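Plumbing Parts Library Opens Its Doors on Stasiv Street

June 7, 2018

If you have ever stood in your kitchen with a bucket under the sink, holding a worn-out plastic fitting and wondering where on earth you are supposed to find another one like it, there is now a place in town where people will be delighted to see you coming. The Tasura Parts Room, tucked in behind the old shoe repair on Stasiv Street, began welcoming the public this week after a long spring of sorting, labeling and, by all accounts, a great deal of coffee.

The idea is a simple one, and it works much the way a lending library does. You bring in the piece that cracked or stripped or went missing, or as much of it as you can find, and someone at the long counter helps you match it against the collection. If there is a spare on the shelf, you take it home. If there is only the one, it stays put as a reference, and you leave with a slip of paper giving the size, the thread and a few shops that may still carry it.

As of opening day the catalog held 829 entries, from tiny faucet washers to the kind of ribbed and threaded pipe parts that hold a washing machine drain together. Most came from the back room of Zolero, the hardware store that closed last year and whose owners were kind enough to let the whole lot go for the cost of hauling it away.

"We found drawers inside of drawers," said Matvii Hutsuliak, who started the project with his neighbor Wayne Fortin and who still sounds a little surprised at how far it has come. "You'd pull out a tray of couplings and there'd be another tray behind it, and no label on either one. I'd say we spent all of May just with the threaded stuff, and my wife would like it known that a good part of May happened on our dining room table."

The threaded pieces turned out to be the trickiest of the bunch. Two gray plastic fittings can look like twins from across the room and still refuse to go on the same pipe, so each one had to be measured across the opening and again over the ridges, and then tried against a set of test pieces that Fortin keeps in an old tackle box. He spent his working life in building maintenance and has strong feelings about people who force a fitting on with a wrench.

"If it goes two turns and stops, take it off and start again," he said. "It's telling you something. I've gone out to plenty of flooded basements on account of that third turn."

Fortin will be giving a short talk on that very subject, along with how to measure a part before you throw it out (please, he asks, before you throw it out), at the room's first evening session later this month. There are 72 chairs on loan from Vulia Hall, which seems like plenty, though the organizers said the same thing about the parking on opening morning and were glad to be proved wrong.

The Parts Room is open Tuesday and Saturday mornings, with late hours until 6 on Tuesdays. There is no charge, and donations of clean, usable fittings are happily accepted at the side door. Metal parts are fine too, but the shelves for those are still being put up, so it may be a little while before they are out where visitors can look through them. Anyone with an odd or old piece they can't put a name to is especially encouraged to stop by - Hutsuliak has started a box for the mysteries and says he would love to see it get fuller before it gets emptier.
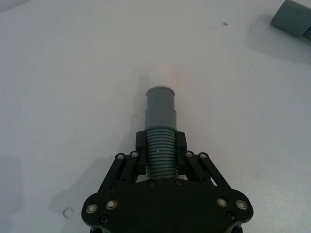

Photo courtesy of the Tasura Parts Room
A gray threaded-style fitting with a ribbed lower section and a rounded rim at the open end.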